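Ustau revises packaging waste fees

Dec 16, 2021 — The town of Ustau will change how it bills businesses for packaging waste, the public works office said Thursday. Firms that discard more than 100 kilograms a month will pay by weight. Smaller accounts stay on the flat rate. 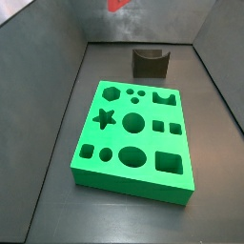 The new schedule covers 168 commercial accounts and takes effect in June. Cardboard remains exempt if it is flattened and bundled. Kerstin Weidemann, who heads the office, said meters will be fitted to three collection trucks — the rest will follow next year.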